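Reglas para apilar cubos: ¿qué cuenta como intento válido?

gundport_810
Buenas! Estoy escribiendo las normas de ensayo para el brazo y me atasco en lo mismo: si la pinza roza una pila vecina pero no la tira, ¿vale o no? Yo digo que vale, siempre que quede apuntado.

Fluluda
Uf, yo no lo daría por bueno. En nuestra hoja un roce es fallo y punto. Tuvimos 102 intentos «buenos» que luego hubo que revisar uno a uno – un lunes entero perdido.

gundport_810
Ya, pero mira qué juntos están los míos: 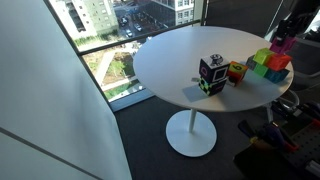 Mesa blanca, pila negra a la izquierda y el grupo de cinco a la derecha.

pleltent13
Con los cubos tan pegados, la norma de Fluluda te deja sin datos, jeje. Yo fijaría antes una separación mínima y el orden de retirada, primero los de arriba.

Fluluda
Lo del orden, de acuerdo. Lo de apuntar roces «a ojo», no: cada operador ve una cosa distinta.

gundport_810
Vale, pruebo con separación mínima y dos columnas, roce y caída. ¿El cubo del 6, que va suelto, lo contáis como obstáculo?

pleltent13
Yo sí, siempre.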